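Okay, I went down a rabbit hole on home canning safety this week and I have to share, because I've been doing a few things wrong for years! Thread 🫙

1/ Background: my neighbor Mbali Engelbrecht gave me her old pressure canner in June. Green beans everywhere, so I signed up for the Thursday evening class at the Sivotden extension kitchen. So glad I did.

2/ Big one for me: low-acid foods (beans, corn, carrots, plain meat) need a PRESSURE canner. A boiling water bath can't get hot enough to kill botulism spores, however long you leave it going.

3/ Tomatoes are right on the line! You add bottled lemon juice to every jar. Bottled, so the acid level is the same each time. I'd been squeezing fresh ones like a fancy person.

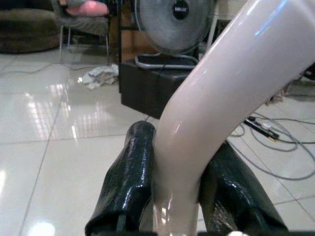
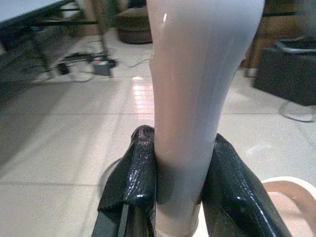 4/ Altitude!! I'm up in the hills and never once adjusted for it. Look up your elevation and write it inside the lid of your recipe box. Mine's there now, in marker.

5/ Don't crank the rings down. Fingertip tight is plenty, air has to get out while the jars process.

6/ Then leave them alone for a full day. No poking the lids, no retightening (this is torture for me, I love poking the lids).

7/ Didn't seal? Put it in the fridge and eat it soon. Xolani Van Wyk, who teaches the class, had us check every single jar by pressing the center of the lid. Any flex and it goes in the fridge.

8/ We did 20 pints between us and I took 13 home. My pantry shelf looks SO good right now.

9/ Next class is pickles and I already have my cucumbers picked out. If you've got a tested dilly bean recipe, send it my way please!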